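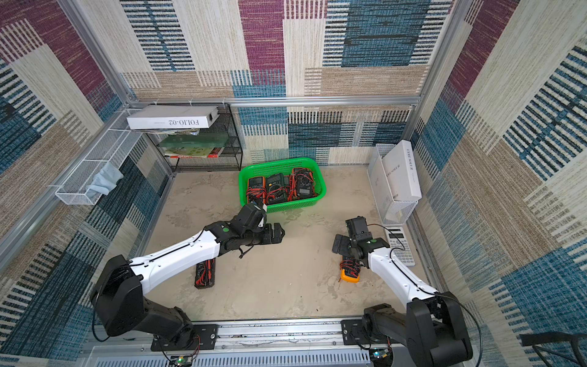 Why does one arm go limp in the middle of a pick when the other one keeps running?

The arm has tripped its overload fault and cut power to its own joints, and on most two-arm benches each controller looks after its own arm, so the second one carries on until something tells it to stop.

I've had this happen more than I'd like, and the last time it cost me a wrist housing and most of an arvo. So I thought I'd write up how I deal with it now, start to finish, including the bit where I made it worse. My controllers are Flumley ones and they call it fault 3727. Yours will have a different number but I'd bet the story's the same.

What happened to me

The job is packing multimeters into a green mesh basket. Meters are lovely things for a gripper to hold, nice and chunky. Test leads are a nightmare. They knot around each other, they knot around the meter, and they poke through mesh like they were designed for it.

The right arm picked a meter by the body, textbook grab, and started lifting towards the basket. One red lead had looped under a second meter already in there, and the probe end had gone through the side of the mesh. So now the arm was lifting a meter, plus a lead, plus another meter, plus a basket. The elbow hung in there for a bit (I could hear it, that rising whine that makes your shoulders go up around your ears) and then the controller had enough and dropped out.

And when I say dropped out, I mean the arm dropped. No brakes on these joints. It folded at the elbow and came down on the left arm's wrist, and the left arm, which had no idea anything was wrong, kept driving forward and shoved the whole mess along the floor of the enclosure. Crack went the housing.

Then I did the really silly thing. I hit reset. The right arm powered up, decided it was a long way from where it was meant to be, and tried to get there in a hurry with a test lead still wrapped around a finger. I had my hand in there! I got it out in time, but only just, and I had to go and make a cuppa before I trusted myself to touch anything else.

So, the steps below are in the order I wish I'd done them.

Step 1. Stop both arms, not just the limp one

Use the actual stop button. Don't use the pause in the software. On the Trernura console the pause holds the arms in position with full power on, and a held arm pressing on a limp arm will go on pressing until one of them gives.

If your stop button kills power to both arms, anything that's being held up is about to come down. Get a hand under the upper-arm segment of the good arm before you press it, if you can reach from outside the pinch area. If you can't reach safely, let it fall. Plastic is cheap.

Step 2. Wait for the supply to bleed down

Mine run on a 48 volt supply, and there's enough left in the capacitors for a joint to give one last twitch after the button's down. I count eight seconds out loud and then check the lights on the boards are out. If there's still a light on, there's still power getting in from somewhere, and on my bench that somewhere was a USB cable I'd forgotten about.

Step 3. Write the fault down before you clear it

I know, I know. But the Flumley log only keeps the most recent fault per joint, and a reset wipes it. I keep a notebook on the bench and write the code, the joint and what the arm was doing. If you've got a phone handy just snap the console.

A genuine overload will show one joint over its limit and the rest looking ordinary. If every joint on the arm has faulted at once, you've more likely lost power or comms to the whole arm, so stop following this page and go check your wiring instead.

Step 4. Take the load off

This is the fiddly bit. You want the arm free of whatever it was pulling on before it gets power back.

Open the jaws by hand if yours will back-drive. Mine will, slowly, if I push evenly on both fingers. Please don't twist the gripper to shake the meter out, you'll be twisting the wrist gears too. Once the meter's out, follow the lead back with your fingers all the way to both probe tips. I've thought a lead was clear and found the tip still hooked through the mesh on the far side, twice now.

Lift the basket out as well. It's easier to untangle on a table, and it gives you more elbow room for the next bit.

Step 5. Move every joint by hand

Power still off. Go from the shoulder out to the wrist and move each joint gently through as much travel as you've got room for. You're feeling for notches or a gritty patch. A damaged gear feels like a pepper grinder, there's no mistaking it.

While you're in there, look at the arm's own cables. Mine has a loop hanging off the wrist that likes to catch on things, and an arm that's fallen over can trap that loop under itself. If the jacket is nicked, swap the cable. I ran a nicked one for a week to save myself a trip into Flultholm and got dropouts that looked exactly like overloads, so that was a fun week.

Step 6. Put the arms somewhere sensible before you power up

Park both of them by hand in a folded pose, well apart, nothing in the jaws. Then, and this is the one I skipped, clear the old target position in software. On the Trernura console it's under Motion, then "Forget goal". If you don't, the arm wakes up and goes straight for the last place it was told to be.

Hands out. Face out too. Bring up one arm, let it settle, then the other.

Step 7. Run it empty, then run it with one meter

Do a slow dry run with the whole floor cleared. If the current on the elbow looks the same as it did before the fault, put one meter down with its leads properly coiled and try a pick. Only then go back to the full pile.

Stopping it from happening again

Four changes have helped me, in order of how much they've helped.

Link the stops. Each Flumley controller has a fault output and an external stop input, and out of the box they aren't connected to anything. Two wires, crossed over, and now if either arm faults the other one stops as well. It was a ten minute job with a screwdriver and I'd had the bench for months before I did it. Do check the manual for which terminals are normally closed - I had mine backwards to begin with and neither arm would start.

Add a tug check. After the grip closes, I lift a tiny bit, pause, and read the elbow current. If it's higher than a single meter should need, the arm lowers, lets go and skips that one. Mohammed-Awal Adjei put me on to this and it catches most of the snags before they turn into anything. It does slow each pick down, and it won't catch a lead with plenty of slack in it, because there's nothing to feel until the slack runs out.

Lower the limit for the lift. I had the overload set to factory, which is really there to save the motor. I've now got a software limit of eight newtons of extra pull during the lift, well under the point where the hardware trips. When it hits that, the arm stops and holds, so nothing falls on anything.

Tidy the leads. Boring! But a twist tie on each pair of leads fixes more than all my clever code. I can't always do it, the whole point of my job is handling them messy, but if yours come tidy then keep them that way.

I haven't tried joint brakes. Espinoza do a clip-on set for arms this size and I've been looking at them, but they add weight at the elbow and I'm not sure I've got it to spare. If you've used them I'd love to hear how you went.

One more thing about the stop button. Mine used to be on the far side of the enclosure, so to reach it I had to lean across both arms. I moved it to the front edge of the bench. Go and look at where yours is.

Last updated: January

Shared 48 times | 8 comments | Showing most recent

Kwadwo Tetteh
The "Forget goal" thing got me as well, on a much bigger arm. We ended up adding a line to the startup script that sets the goal to wherever the arm is sitting when it wakes. Saves having to remember. Sorry to hear about the wrist housing.

benchgoblin
do you get 3727 on the shoulder ever? mine only shows up there and only first thing in the morning

(author reply)
Never on the shoulder, no. First thing in the morning makes me think cold grease. Try a slow warm-up run before you load it and see if it goes away?

Mohammed-Awal Adjei
Glad the tug check is working out. Try it twice, once straight up and once a bit sideways. The sideways one picks up leads hooked through the mesh that the straight lift misses.

Printed_Parts_Pete
Which way round did the normally closed terminals end up being? I've got the same controllers and the diagram in my manual is too blurry to read.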